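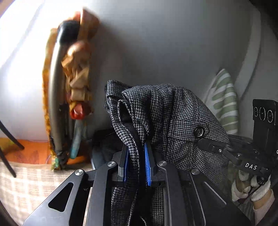 5.3 Running the garment demonstration for visitors

This section covers the open-day version of the Zuvby hand-held gripper pair. Laboratory use is in section 4, where people are quieter and fewer of them are eating.

Before the doors open

1. Wipe the blue ridged pads with a dry cloth. Lint builds up on them, and wool is the worst offender.
2. Open and close each gripper a few times. If one squeaks, see 7.2. Visitors will forgive a dropped coat but they do remember a squeak.
3. Check that the marker panel is firmly seated and that all of its round targets are clean. A thumbprint is enough to confuse the tracking.
4. Put on the white knit gloves.
5. Start a new session and name it after the venue. "Test" is taken. So are "test2" and "testfinal".

Note: The Plulatholm site has 2,436 sessions on its drive, and Grigoris Pappas would like the next one to have a name he can search for.

Picking up the coat

6. Lay the houndstooth coat down with the buttons facing up and the lining tucked under as far as it will go.
7. With the first gripper, pinch a single fold of the wool between the pads and lift until the fold stands upright. Keep the lining out of the pinch if you can.
8. Hold still. Bring the second gripper in from the right, toward the button side, with its jaw open.
9. Close the second jaw on the cloth beside the button. Do not close it on the button.

CAUTION: The jaws do not know what a button is. At the Flendport open day one was launched into the second row, and the gentleman who caught it wanted to keep it.

10. Lift both grippers together, slowly, and turn the coat to face the audience. Pause for applause. If there is none, go on to step 11.
11. Lower the coat, release the second gripper first, then the first, and save the session.

Letting visitors try

Allow one visitor at a time, and hand over the first gripper only. Keep fingers clear of the linkage plates, yours included. Children may use the grippers with an adult next to them, and in our experience the adult will need more coaching.

Someone will ask whether it can iron. It cannot. Chrysanthi Politis keeps a list of such questions at the Hladun office and accepts additions until the end of March.

Section last revised February 16, 2019. For spare pads, quote part 420.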